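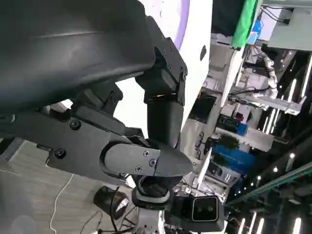 Green, white and a stripe of lavender inside the hall. Photo: Regula Riedl

Trummer hall fills up for the May fair

I got to the Trummer hall a little before 9 in the morning, thinking I'd have the aisles to myself for a bit, and there was already a line for coffee (a good sign, or a bad one if you needed coffee as much as I did). The spring fair is back with 27 stands this year, up from 23 last time, and it feels bigger than that when you're walking it.

What got me first was the color! I remember last year as one long gray blur of carpet and folding tables. Now there's a bright green panel that works great as a meeting spot, and I heard at least two people on the phone saying "I'm by the green thing." Not far off there's a big curved white panel, very glossy, with a lavender-purple stripe sweeping along the top edge. I stood there longer than I meant to.

Lempi Kiiskinen planned the floor, and she told me she spent most of the winter moving paper rectangles around her dining table. She wanted wider aisles and fewer dead ends, and she got the first one for sure. The dead end by the back stairs is still there. I walked into it twice.

"People stop where there's something bright to look at," she said. "So I asked everybody to bring something bright."

Setup went late. Reinaldo Macedo from Trakance was still running power at 11 the night before, and he says the hall now has enough outlets that you shouldn't have to beg your neighbor for one. I did see some begging, but it was for tape. Unby has the long stand near the side doors and is handing out floor maps, so grab one there if you come in that way – the pile at the main entrance was gone by lunch.

The talks are upstairs in the small room, 30 minutes each, and they start on time. I mean really on time. I came in a minute late to Veronika Aigner's session on planning a stand when you only have one corner and no budget, and the door was shut, so I listened to the first part from the hallway with a pastry. She's repeating it at 2 p.m. tomorrow and I'm going to try again.

Shahzad Khokhar, who runs the front desk, expects 2,000 visitors before the fair closes. He asked me to pass on that bags bigger than a backpack have to go to the coat check, which is free, and that the parking lot behind the building is for exhibitors only until 4 p.m.

Food is on the ground floor. Jonunetti is doing the sandwiches again, and the egg one is back after everyone complained. Doors open at 9 a.m. and close at 6 p.m. each day, and tickets are sold at the front desk.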